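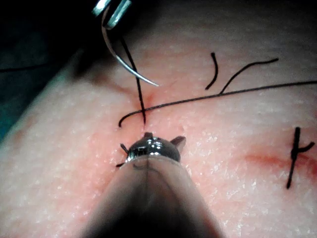 What is a suture practice pad used for?

It gives people learning wound closure a piece of skin-like material to stitch, so they can work on needle placement, spacing and knots before treating a patient.

News > Health and Training > Hetodberg

Skutville firm delivers new suture pads to Hetodberg skills room

Last updated: November 10, 2022

The surgical skills room at Hetodberg has switched to a new practice pad for its wound closure course. The pad is called Skindolach and is made by Hallgrímsson, a small supplier in Skutville that has sold teaching materials to clinics and nursing programs since 2000.

The first delivery was 18 pads. They are in use now, and a second order will be placed before the next group starts.

Hrefna Juhl, who runs the course, said the old pads were too smooth and too stiff. Thread slid through them easily, but the holes stayed open and the edges of a cut would not sit together unless the stitch was pulled much too tight.

"People were learning to pull hard, and then we had to get them to stop doing that," Juhl said. "You want the edges to meet. You don't want them bunched up."

The Skindolach pad has a finely textured surface that resembles skin. Juhl said the texture matters less for looks than for the needle. On a slick surface the point can skid before it goes in, and a beginner will often answer that by flattening the needle. She teaches the opposite: bring the point in close to upright, then turn it along its own curve.

The course uses black suture throughout. It shows up well against the pads, and a loose loop or an uneven tail can be spotted from across the table. Juhl tried a blue thread in July and went back to black after one session.

A pad can take more than one incision. Juhl has people close two lines on the same piece, the second after she has looked over the first. The lines are kept far enough apart that pulling on one doesn't drag the other out of shape.

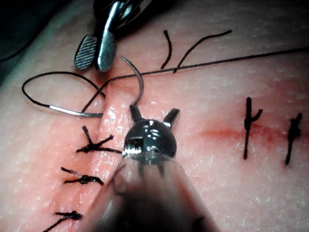
What the course covers

The first session is given over to the needle. Participants learn where along the curve to grip it, how to pass it through both sides of a cut, and how to pick it up again without touching the point. Knots come after that.

The stitch used for most of the course is the simple interrupted stitch, in which each loop is tied and cut separately. It is slower than running a single thread down the whole line, but if one stitch is poor it can be taken out and replaced without losing the others. Running stitches are taught near the end.

Spacing is the part that takes longest, according to Juhl. Most people begin with their stitches too close together at one end of the cut and too far apart at the other. She doesn't let them mark the pad with a pen first. They are asked to put a stitch in the middle of the line, then halve the distance on either side, and keep going until there are no gaps.

Tails are another common complaint. Cut too short, a knot can slip. Cut too long, the ends get caught in the next stitch and have to be picked out. Participants at Hetodberg are told to leave them a little long on the pads - it makes the knots easier to check afterward - and to trim closer once their tying is reliable.
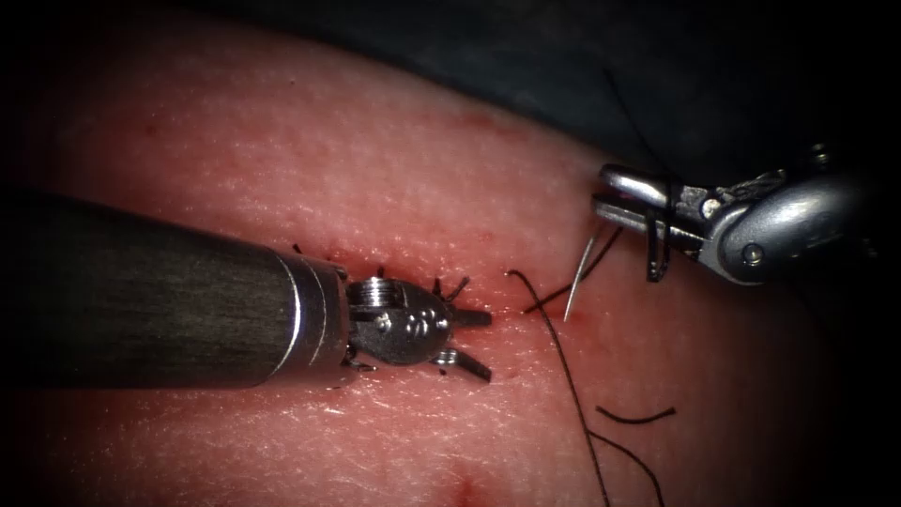
Finished lines are looked at from above and then from the side. Juhl checks that the two edges are level with each other and runs a fingertip along the closure. A ridge on one side usually means the needle went deeper there than on the other. She writes her notes on a strip of paper tape and sticks it to the back of the pad, and people take the pad home if they want to.

Cost and supply

Neither Hetodberg nor Hallgrímsson would give the price of the pads. Juhl said they cost more than the old ones, but each can be used for longer before the surface starts to tear between stitches. Used pads that are still in fair condition are kept for knot practice, where the state of the surface isn't so important.

Hallgrímsson said it changed the material after comments from several training programs, Hetodberg among them. An early version held stitches well but left crumbs on the thread. The firm is also working on a pad with a separate upper layer, meant for deeper wounds that are closed in stages. It has not set a date for that one.

Storage has been a small problem. The pads pick up dents if they are stacked with anything heavy on top, and a dent near an incision makes it hard to judge whether the edges are level. They are now kept flat in a drawer, with a sheet of paper between each one.

The next course is full. Names are being taken for the one after it, and those who finished an earlier course may come back for a single practice session on the new pads. They should bring their own thread if they prefer a size other than the one supplied.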